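Zarell Nap and Alertness Diary, README

Maintainer: Behrouz Heydari
Current release: October

Summary

Zarell is a set of self-reported diary entries on daytime napping and how alert people felt afterward. It holds 1,784 entries from 200 adults. Each person kept the diary for up to 6 weeks, on paper or in a phone form, and skipped days are common. The entries were typed up, checked, and merged into one table.

The diaries were collected in two towns, Grevari and Clidmont. Grevari has a large share of shift workers. Most people in the Clidmont group work regular daytime hours or are retired. The two groups should not be pooled without looking at the site column first.

What is in the folder

entries.csv has one row per nap.
people.csv has one row per participant, with age band, work pattern, and site.
codes.txt explains the short codes used in both tables.

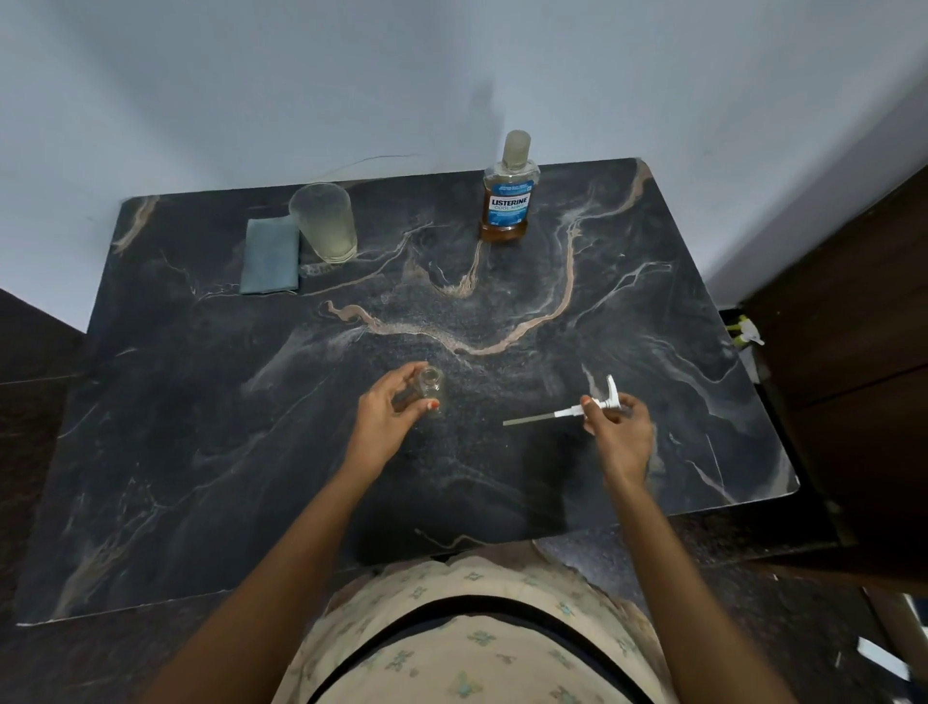

Columns in entries.csv

person_id: matches people.csv.
day_no: day of the diary, starting at 1.
nap_start and nap_end: local time, 24-hour clock. Many people wrote times to the nearest quarter hour.
place: bed, couch, chair, vehicle, other.
planned: yes, no, or blank.
caffeine_before: yes or no, covering the two hours before the nap.
alert_before and alert_after: a rating from 1 (can barely stay awake) to 5 (fully awake).
night_sleep: hours slept the night before, as the person remembered it.
note: free text, cleaned as described below.

Blank means the person left the field empty. We did not fill in missing values. An earlier draft used 99 for missing ratings, so if your copy has 99s in it, replace it with the current one.

Cleaning

Naps that crossed midnight were kept and have flag_midnight set to 1. Naps longer than five hours were moved to a separate review list, and most of them came back as normal night sleep for people on late shifts. Those rows were dropped. Names, employers, and street names were taken out of the notes by hand. Spelling was left alone.

The alert_after rating was meant to be filled in 30 minutes after waking. In the Grevari group a fair number of people filled it in at the end of the day instead. Where they said so in the note, late_rating is set to 1. There are certainly more cases that we could not catch.

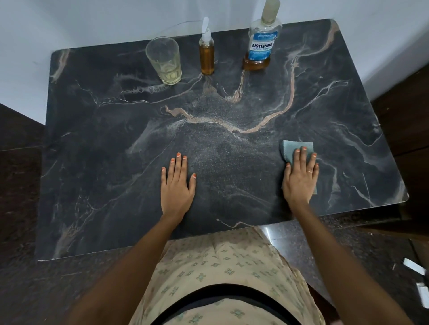 Known limits

Everything is self-reported. There is no watch or headband data to check it against. People who never nap had little reason to sign up, so the table says nothing useful about how common napping is. Please do not use it to give medical advice or to screen anyone for a sleep disorder.

Age bands are wide on purpose. Requests for exact ages will be turned down.

The Abbasi scoring script, which turns the two ratings into a single change score, is kept in its own folder and has its own README. It expects the column names above and will stop with an error if late_rating is missing.

Changes in this release

Fixed swapped start and end times in the Clidmont paper diaries.
Added caffeine_before to codes.txt.
Removed duplicate rows left over from the phone form.

Corrections can be sent to Behrouz Heydari with the person_id and day_no of the row in question.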